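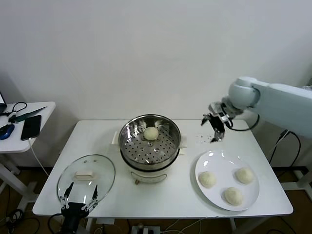 *The steamer, its glass lid and the buns. You will get to know all three.*

**Wanted: people who will eat buns and complain about them (2013-05-18)**

The Vurnbridge test kitchen needs 11 tasters for a run of steamed bun sessions. We have been tasting our own for so long that Willy Baert now describes every batch as "bun-like," and we need fresh mouths.

Each session lasts 2 hours, including the wait while things steam. You'll sit down, eat, and fill in a card. Please write more than "nice." Last January we collected over 26 cards that said "nice," and they are now scrap paper by the phone.
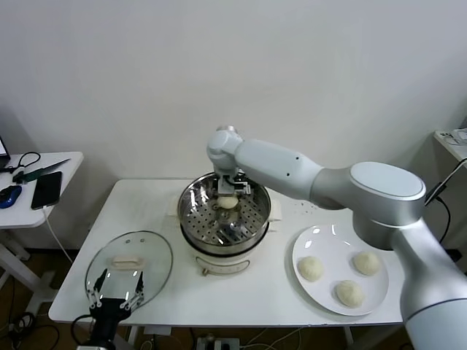
No cooking experience is required, though you may be asked to shape a bun or two. Crumbs and flour travel, so leave the black sweater at home. Strong opinions on dough are welcome if they fit on the card, front side only.

You should:

- be over the age of wanting only the filling
- be fine with wheat
- own up to a cold before you arrive

Pay is lunch, which you will have noticed is also the work, plus your bus fare. Leemans Street has parking if you enjoy disappointment.

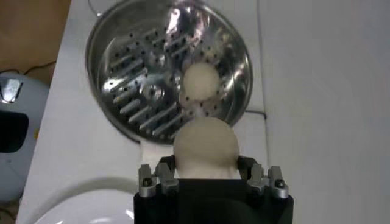 *Pale, round and up for discussion.*

To sign up, call Trudy Sutcliffe on extension 3135 and tell her which mornings you're free. Afternoons belong to the soup people.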